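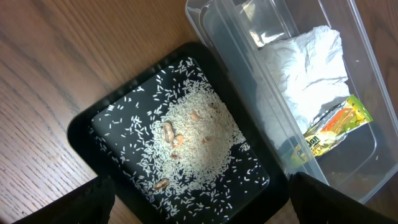
Chapter 2
A Morning at Flistgate

Small, loose items are among the hardest things for a gripper to handle. Rice shifts when it is touched, and anything resting in it shifts too.

At the Flistgate open day in January, visitors watched an arm work over a black tray of uncooked rice with a few tan, nut-like pieces in it. Teun Dijkstra ran the demonstration for a group of 18 – most of them students.

This chapter follows that visit. Section 2.1 deals with the gripper fingers, and Section 2.2 with the wrist camera.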